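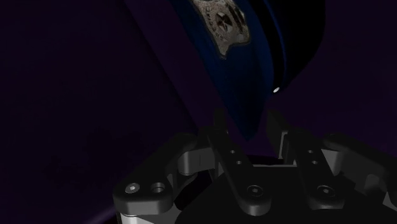
Spent most of the holiday setting up the gripper cell in simulation. The model is the two-finger one with the parallel linkages, and it was closing crooked -- the left side reached the object before the right. I had one joint limit in degrees and the other in radians.

With that fixed, I set the grip force to 30 and went back to the police cap. It's an awkward thing to pick up. The fabric comes down to a point and the visor bulges out to one side, so I now approach with the fingers open and the tip between them.

Wakana Kawaguchi asked which seed I use. It's 3778, and I reset it before every run.

Still to do: friction on the fingertip pads, and more light. The background is nearly black.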